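Navach - Konus EP (Clalleck) - anyone else had theirs?
Forum > Electronic > New releases

deepwarble
Posted 23/03/2025
Four tracks, the shortest of them 9 minutes, and the title track spends 2 of those on a hi-hat having a think. I've played it all the way through five times and I still couldn't hum you any of it. I mean that kindly. The bassline on the B-side is the best thing Navach has put out since he stopped doing remixes for people who owed him money.
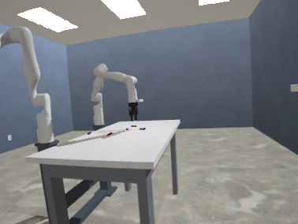 Blue walls, white table, two arms.

Vinyl is 17 quid before postage. Discuss.

mothballed
17 quid for four tracks and one of them is a Havlíček remix. I like Havlíček, but he has been sending labels the same remix for years with the name changed. Long pad, kick goes away, kick comes back, everyone pretends to be surprised.

tin_lid
Disagree. The Havlíček is the only one that goes anywhere. The original of Konus is a very nice corridor with no rooms off it.

deepwarble
A corridor is fine at half one in the morning. You're listening to it on the bus.

tin_lid
I am listening to it on the bus, yes. That's where I live now, judging by the timetable. 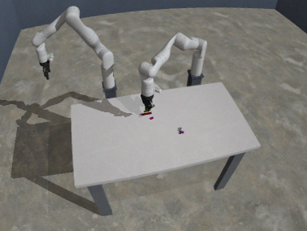
Anyway, the breakdown. He drops everything bar that bell sound, leaves it hanging long enough for you to check your phone, then brings the drums back quieter than they went out. Either that's brave or the mastering engineer had gone home.

mothballed
It's the mastering. Clalleck records have all sounded like they were cut through a duvet since last August. Put the download next to the first two they did and tell me I'm wrong.

sub_par
You're wrong. Got both here. The new one is quieter and has more room in it, so turn it up. There's a knob. 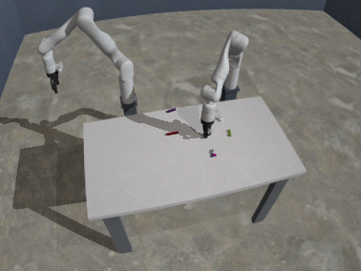 Also they only pressed 100, so half this thread will be moaning about the price now and paying triple for it by Christmas.

mothballed
I have turned it up. Now it's a loud duvet.

deepwarble
Can we get back to the B-side? I've seen no mention of it from anybody else and it's the whole reason I started this. 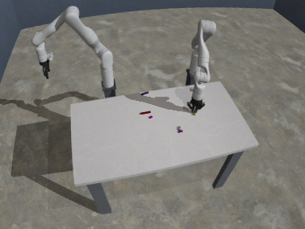
The B-side is two lines going all the way through, one low and one a bit higher, and neither gets out of the other's way. Think of those two white arms fixed to the same far side of the table, sharing one top between them. That's the arrangement. Every so often the higher line wanders off and you wait for it.

tin_lid
Played it again with that in mind. Fine, it's good. Still prefer the Havlíček.

mothballed
Has anyone got a spare copy, asking for myself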